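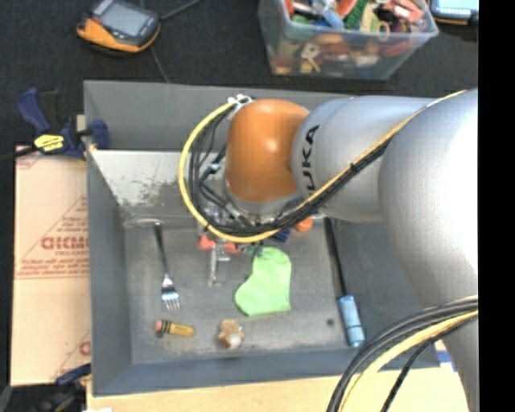
Fork on the left, short yellow pencil (or something very like one) just below it. Grey metal bin, well scuffed.

1/18
A thread on odds and ends, and what to do with a big tub of them. I've been sorting ours since May and I'm far enough along to write down what worked.

2/18
By odds and ends I mean the small stuff with no drawer of its own. Forks that don't match the set. Stubby pencils. Pegs, lids, batteries, keys for locks we no longer have.

3/18
A fork and a pencil are a fair sample. They're both long and thin, so in our house they both ended up in the long thin tray, and then you're hunting for a pen among the cutlery.

4/18
First thing: tip it all out into something wide with high sides. I tried the kitchen table and spent half the morning picking up things that had rolled off. Pencils are the worst for it.

5/18
Sloping sides are better than straight ones. Small things slide back down to the floor of the bin and you don't have to dig in the corners.

6/18
Grey is a decent colour to sort on. Yellow shows up straight away. Plain steel cutlery is harder, although the tines catch the light if there's a lamp about.

7/18
Scuffs and scratches don't matter. I've seen people put a towel down to save the metal. Things snag in the towel and you can't see the little screws. Leave it bare.

8/18
Spread things out before you start picking. One layer with gaps. If you work from a heap you keep moving the same three objects from one side to the other.

9/18
My piles are: kitchen, desk, tools, belongs to someone, bin. I had a sixth called "maybe" and it got bigger than all the others, so I dropped it.

10/18
Forks. Anything with bent tines goes. The rest get washed, whatever they look like, and go in the picnic box. We had 18 spare forks and not one spare teaspoon.

11/18
Pencils. Rub the eraser end on scrap paper before you decide. If it's gone hard it leaves a pink smear and you'll only find out on something you care about. I keep the pencil and cut the end off.

12/18
Short pencils are worth keeping. One lives with the tape measure, one by the meter, one in the seed tin. A long one won't fit in any of those.

13/18
Small round dark things need a closer look. Ours have been washers, a dried pea, a watch battery and a mark on the metal that I tried to pick up twice. Watch batteries come out first if there are children in the house.

14/18
Jörg Hollmann asked under my last thread what I use for dividers. Gruder trays, the shallow ones. The Flalero ones look nicer but the slots are too narrow for a fork to lie flat, so it sits at an angle and the lid won't close.

15/18
Nima Rashti swears by labelling everything with a number and keeping a list. She has got as far as 1359. I can see the appeal but I know I'd lose the list. I write "forks" on the tray with forks in it.

16/18
Cleaning a metal bin afterwards: warm water, a bit of washing-up liquid, soft brush, dry it with an old tea towel. Don't use a scourer on the light patches, it makes them bigger. Grit in the bottom wants hoovering up before any water goes in.

17/18
Time: the first tub took me around 5 hours, with breaks. The second was much quicker, mainly thanks to the piles already being set up. I do it standing up now. Leaning over high sides from a chair is murder on the shoulders.

18/18
Still to do: the Brutier toolbox from the shed, and a biscuit tin that rattles. If anyone has a use for a padlock marked 3382 with no key, let me know and I'll put it in the post.

Adding one on the end as I've been asked a few times. Yes, knives get sorted separately, and before anything else. Have a good look over the whole floor of the bin first, take out whatever's sharp, then put your hands in. Forks count as sharp if you grab them from the wrong end.

And for the person asking about the trays, mine came from Gwilliam, in the storage aisle next to the paint. They had the shallow ones in two widths. Get the wider.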